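Primalholm 手持夹爪工位 设置与维护例会纪要

时间:七月,上午九时三十分至十一时十分
地点:Primalholm 二楼小会议室,后半段移至工位旁
主持:何爱玲(Oi-ling Ho)
出席:蔡永清(Yung-ching Tsai)、Wenceslao Olivares、Iman Abou Zeid
线上:Mavis Boateng(Brirnthorpe)
记录:Iman Abou Zeid

一、上次会议事项跟进

1. 右手夹爪回位偏慢。Wenceslao 已拆开检查,问题出在指根销轴,旧润滑脂结块,里面裹了不少纤维屑。清洗后重新上了薄薄一层脂,空载开合两边手感一致。他把拆下来的旧脂装在小袋里带到会上给大家看,颜色确实惊人。本项关闭。

2. 左手标记立方体松动。上次怀疑是打印件开裂,拆下后发现裂纹没有,是底座螺丝没吃够牙。换了长一号的螺丝,加低强度螺纹胶。本项关闭,但请操作人员开工前仍用手指轻推一下立方体,有晃动就停。

3. Uzor 的备用指垫还没到。永清已催过一次,对方答复随下一批发出。本项保留。

二、工位现状

永清介绍了新工位的布置。这次换成梳妆台,比之前那张平板桌有意思多了,抽屉拉手是弧形的,镜框有雕花,台面边缘也不是直的,夹爪的接近角度要重新琢磨。他试了两个上午,最顺手的姿势是双手从正面进入,指尖稍向内收,在抽屉前方会合,然后再分开各做各的。大家都觉得这个起始姿势干净好记,同意写进操作卡。

Mavis 问镜子会不会影响标记识别,镜面里万一出现第二个立方体,程序会不会认错。Wenceslao 说他专门试过:手抬得高、离镜子近的时候,偶尔会多出一个候选,位置明显在墙后面,目前靠深度范围滤掉。他很想再多做几组,把不同抬手高度都跑一遍,觉得这是这个工位最值得研究的地方。爱玲同意给他半天时间。

Iman 补充,左右两组标记的编号已重新登记,旧表作废。换过的贴面请不要再贴回去用,边角一翘,识别就跳。

三、标定

1. 标定板改用 Pelach 那一套,尺寸误差比自己打印的小,板子也硬。永清演示了新流程,从架板到保存结果一气呵成,线上的 Mavis 连说了两声漂亮。

2. 标定顺序定为先左后右,最后双手同时入镜做一次核对。核对不过就整套重来,不要只补一边。之前有人只补右手,结果两边坐标差了一截,查了一个下午。

3. 每轮标定取 48 个姿态。Wenceslao 提议减少,理由是后面一段姿态重复较多;永清认为镜子在场的情况下宁可多取。讨论后维持 48,等镜面测试结果出来再议。

4. 标定文件按日期加工位号命名,存入共享目录,旧文件移到归档夹,不删。

四、保养周期

讨论较久,结论如下:

指垫:开合满 1,000 次检查一次,看边缘有没有翻起、表面有没有发亮。发亮就换,不必等到破。
销轴与连杆:开合满 3,000 次清洁上脂。用量以看得见一层薄膜为准,多了会吸灰。
标记贴面:每天开工前用干布擦,不用酒精。Brirnthorpe 那边用酒精擦过,黑色部分掉了一块,Mavis 说整套都换了。
指示灯:上电后两手均应为绿灯。任意一侧不亮或颜色不对,先查接头,再查供电,最后才考虑换板。
线缆:收工时理好,不要从椅子腿底下穿。

爱玲问开合次数怎么统计,总不能靠人记。Wenceslao 已写好一个小脚本,从日志里读,到数自动提醒,会上当场跑了一遍,左手累计数正确,右手少计了上周重启前的那一段。他说今晚就能补好。这个脚本大家都很喜欢,Mavis 希望 Brirnthorpe 也能装一份。

五、工位现场查看

十时二十五分起移步工位,由永清持双手夹爪示范起始姿势,其余人围看。现场确认以下几点:

1. 起始姿势可行。Iman 个子较小,试了之后觉得手肘要再抬一点,操作卡上加一句"手肘高度按本人舒适调整,指尖位置不变"。

2. 抽屉拉手的弧面比预想的好夹,指尖从下方托进去比从上方扣更稳。永清连拉了几次,越拉越顺,大家轮流都试了,这一段比议程超了不少时间。

3. 台上物品的摆放位置要固定下来,开工前照操作卡核对。水杯类物品放左后角,离双手活动范围远一些。

4. 螺丝刀等工具用完归位,归位点由 Wenceslao 定,贴标签。

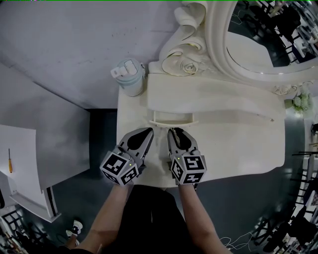
图1 双手夹爪起始姿势,指尖在抽屉前方靠拢

六、其他

1. 操作卡第 39 版由 Iman 修改,加入起始姿势、开工前轻推检查和标定顺序三处。改好后先发永清看,再打印上墙。

2. Mavis 提出两地互换一次操作人员,各待几天,看看对方怎么做保养。爱玲很赞成,具体安排会后单独商量。

3. 永清建议下一个工位试试带翻盖的收纳柜,开合方向和抽屉完全不同。先记下,不排期。

七、待办

Wenceslao Olivares:补好计数脚本右手缺失段;镜面测试,按抬手高度分组,结果发全体;定工具归位点并贴标签。
蔡永清:继续跟进 Uzor 指垫;把 Pelach 标定板的流程写成一页说明。
Iman Abou Zeid:修改操作卡;更新标记编号表,旧表从墙上撤下。
Mavis Boateng:提供 Brirnthorpe 的贴面更换记录;试装计数脚本并反馈。
何爱玲:安排镜面测试的半天工时;与 Mavis 商量人员互换。

下次会议时间待镜面测试完成后由爱玲通知。

十一时十分散会。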